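Keeping a two-fingered gripper honest
14 comments
27 shares

I met the technician who looks after the gripper cell at Koech a bit after 7 in the morning, and she was already on her second coffee. She asked me to leave her name out of it (fair enough), so I'll just say she's been with the firm long enough to have taken the same arm apart more often than she'd like to admit.

I'd come expecting to hear about software. We spent most of the morning talking about fingers.

"People bring me a fault and they've already decided it's the code," she told me, clearing a spot for my recorder. "I always start at the fingers. Are they meeting? Do they meet the same way they did last month? Then we can talk about code."

The routine she uses came over from Mutis, where she worked before, and she's trimmed it down a fair bit. Every 1000 cycles she closes the gripper with nothing in it and has a look through the wrist camera. Every 2000 she takes the fingers off, cleans them, checks the screws and puts them back on, and then does the closing check all over again. It all goes into Trulent, the maintenance log they use, and she's a bit of a tyrant about people filling it in properly!

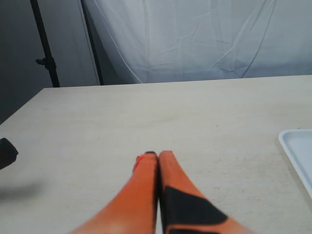 My favourite part of the morning was hearing her explain what a good close looks like, and I'll admit I thought it would be more complicated. She goes by the gap. You want it thin and you want it even, all the way down. On the wrist camera the two orange fingers sit side by side with just a narrow dark seam between them, and that seam is what she reads. "If it opens up at the bottom, I look at the mounting," she said. "If it opens up at the tips, somebody's bumped it." She keeps the middle of the table bare while she does it, with the tray off to the right, and she won't let anyone hand her a part to "just try quickly" until she's finished.

I asked how often it's a bump. She laughed for quite a while. "Most of the time. It's a table, it's hard, and people jog the arm down faster than they should. I've done it. I did it in September with my boss standing there."

The fix is usually boring. Loosen the four screws, close the fingers gently, let them find each other, then snug everything up a little at a time, going corner to corner. She's timed herself at 42 minutes for the full job, including the write-up, and she told me that with real pride — the record before that belonged to a bloke at Stevemel and she was very keen for me to know it.

What about the camera? She doesn't touch it unless she has to. Once it's been moved, none of the old pictures line up with the new ones, and she likes being able to flip back and compare. She'll wipe the lens with a dry cloth and that's it.
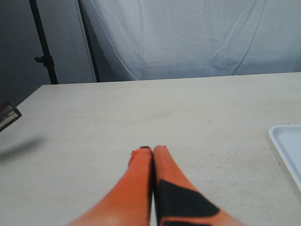 Fingertips nearly touching, nothing in the grip.

I wanted to know if there was anything she'd change about the setup, given a free hand and somebody else's money. She thought about it longer than any other question I'd asked. "Better labels on the spares drawer," she said. "And I'd put the cable on the other side of the arm. It's been bugging me since day one and there's never a good week to do it."

Then her phone went off, another cell down the hall had stopped, and she grabbed her hex keys and left me to find my own way out.

3 comments on this page
Share 27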